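How I sorted out the cables on my desk (and how you can do yours in an afternoon)

25 Nov 2018

I put this off for ages. My desk is a plain Stodero, 700 mm deep, and for most of its life the back of it looked like something had nested there. Every time I wanted to vacuum I had to lift a great knot of leads with my foot. In April I pulled the lot out and started again, and it's still tidy now, so I feel I'm allowed to write about it.

What I used:

An under-desk tray (mine is an Irar, the wire basket sort, 511 mm long)
A six-way extension lead with a switch
A roll of hook-and-loop tape, the kind you cut to length
A strip of off-white card for labels
A hole punch, scissors and a pencil
A screwdriver and some short screws

The tray and the tape came from Çınar, the little hardware place near the station. If you've got an old tray or even a length of plastic gutter, use that. It's all going underneath anyway.

Step 1. Take everything off

I mean everything. Shut down the computer, switch off at the wall and unplug each thing one at a time. I found a charger for a phone I gave away years ago! Put the cables you still need in one pile and the mysteries in another. Wipe them down while you're at it, they're always filthier than you think.

Step 2. Decide where the cables go down

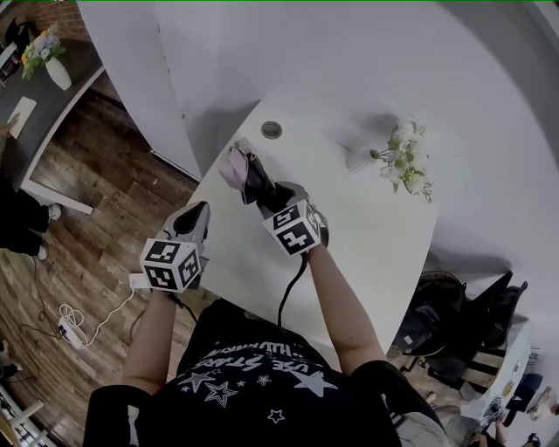
Pick one spot for the leads to leave the desktop and stick to it, because two exits means two tangles. Along the back is best if you can manage it, so nothing gets dragged about by your elbows. You want something like the small round metal grommet on the white table there, set near the far edge and well out of the way of your hands. See how the black cable comes down towards the person instead? That's fine for something you're holding, but I wouldn't want my monitor lead doing it. If your desk hasn't got a hole and you don't fancy drilling one, pull the desk forward a finger's width and let the cables drop down behind.

If you do drill, mark it in pencil first and then crawl underneath to check. I very nearly went straight into a metal crossbar. Put a bit of masking tape over the mark to stop the surface chipping, and go slowly for the last part.

Step 3. Fit the tray

Hold the tray up under the desk, close to the back, and sit in your chair before you fix it. Do your knees hit it? Mine did, so it went further back. Check how long your screws are against the thickness of the top. Mine came with screws that would have popped straight through, and I had to go back to Çınar for shorter ones.

The extension lead sits in the tray with its switch facing you. Run its own cable down the inside of a desk leg and fasten it loosely. Don't coil up any spare and squash it under a pile of adaptors — those get warm and they need some air.

Step 4. Measure before you buy anything shorter

I used to buy the longest lead in the shop, just in case. Now I run a piece of string from the device, through the hole and along to the socket, then measure the string and add a hand's length. My monitor wanted 672 mm. The nearest I could buy was 1,000 mm, and the bit left over folds neatly into the tray. If your desk goes up and down, measure it at its highest.

Step 5. Label both ends

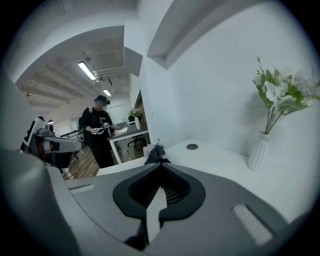

Labels are the part everyone skips and I promise they're worth the bother. Write the name of the thing (lamp, screen, speakers) and put the same word at the plug end and the device end. I cut mine from card and punch a hole in the wide end for the tape to go through. I used to leave the other end square and it snagged on everything, so now I snip it to a point, much like the upper end of that flat off-white strip. It also slides between two adaptors much more easily when I'm trying to find a gap. Pencil is better than felt tip if your hands get warm and smudgy.

Step 6. Bundle, but not too tightly

Group leads that go to the same place and wrap them with the hook-and-loop tape every so often. You should be able to wriggle a finger underneath. I'd leave plastic zip ties alone for this, as you'll only be cutting them off again when you get a new keyboard. I did try a sticky clip called a Flunard along the desk edge for my phone lead. It fell off twice on mine, but the finish is a bit waxy, so yours may hold.

Step 7. Switch on and wiggle

Plug it all in, turn it on and move things about as you normally would. Swing the monitor arm, pull the keyboard towards you, tilt the lamp. Anything that goes taut needs a bit more slack from the tray. Then take the mystery pile and put it in a bag with today's month written on it. Mine is still in the wardrobe and I haven't opened it once.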